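Skerneck Boards
Home | New Posts | Members | Rules
Search this forum... Go

Typing Corner > Learning & Practice

Learning to touch type as an adult: share your progress!

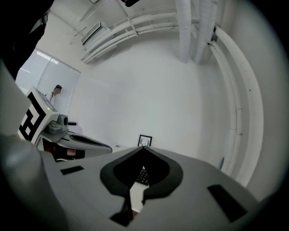 Week nine and I can't stop grinning

tabkeytess
Original poster
Posted 8/2/25

OK so I've been a four-finger typist my entire life (two pointers, one thumb, and a middle finger that helps out when it feels like it). I'm 46 and I write insurance letters all day, so you'd think I would have fixed this a long time ago. In January I tried and gave up after four days. This time I went back to the home row, made myself do fifteen minutes before breakfast, and last night I typed a whole email to my sister without looking down once!! Two paragraphs! With a semicolon!

I'm slow. Slower than my old way, for sure. But I can look at the screen while I think, and that feels like a superpower. My neck doesn't hurt at the end of the day either.

Questions for people further along:
How long did you keep your old style for work? I still switch back when the phone is ringing.
Does the letter B ever get easier? My left hand and right hand both think it's theirs.
Numbers: learn them now or wait?

14 likes | 3 shares

oldribbon
Congratulations! I learned on a manual machine in high school and the B question was a big argument even then. Our teacher said left index finger and that was the end of it. Pick one and stay loyal.

On switching back at work, my advice is stop today. Every hour you spend in the old style is an hour of practice at the old style. Two miserable weeks and you're through it.

6 likes

mudpie_max
Gonna disagree with oldribbon on going cold turkey. I did that and hated every minute, my boss asked if I was sick. What worked for me was new style for anything with no deadline (chat, notes, shopping lists) and old style for everything else. The new one took over by itself after a couple months. I didn't even notice the day it happened.

B is left hand though, we agree there.

9 likes

oldribbon
Fair enough, but a couple months is a long time to be bad at two things!

2 likes

quietcomma
I hit B with my right index and I do 112 words a minute, so there. It's a stretch from F and it's a stretch from J, use whichever one your hand likes. The charts were drawn by somebody with different hands from mine.

Tess, a semicolon in week nine is seriously impressive. It's right under your pinky and people still avoid it for years.

11 likes

tabkeytess
Haha, I'm going to try both for a week and report back. And 112!! I'd be over the moon with half of that.

4 likes

fennelsoup
What are you using for practice? I started with Dedgate, the free lessons, and liked it a lot for the first part because it only gives you letters you already know. Then it got boring, all those "sad lads fall" lines. Now I retype pages out of library books. Currently on a history of lighthouses and I've learned more about lamp oil than I ever expected to know. So much fun.

5 likes

tabkeytess
Dedgate too! I love the sad lads. But lighthouses sounds wonderful, I might do my grandmother's recipe cards. They need typing up anyway and there are a LOT of fractions, which takes care of the number question.

7 likes

mudpie_max
Wait on numbers imo. Get the letters solid first. Recipe cards will have you looking down every line.

oldribbon
On this one I'm with Max. Although I'd do the cards regardless, for the recipes.

3 likes

quietcomma
Numbers now! You reach for them from the same spot every time, and if you put it off you'll be putting it off in ten years. Ask me how I know (I still peek for 6).

One thing that helped me a ton: turn off the speed display. I was chasing 100 for months and making a mess. As soon as I couldn't see the score I slowed down, got my accuracy up, and the speed came along later.

8 likes

fennelsoup
Seconding hiding the score. Also trim your nails, also feel for the little bumps on F and J before you start. I close my eyes for the first line of every session, it's surprisingly relaxing.

4 likes

tabkeytess
Score is now off. First recipe card is done: plum cake, three typos, one of them in "plum". Starting on the dumplings tomorrow morning!

16 likes

1,547 views | 14 replies | Share this thread
Previous thread | Next thread | Back to top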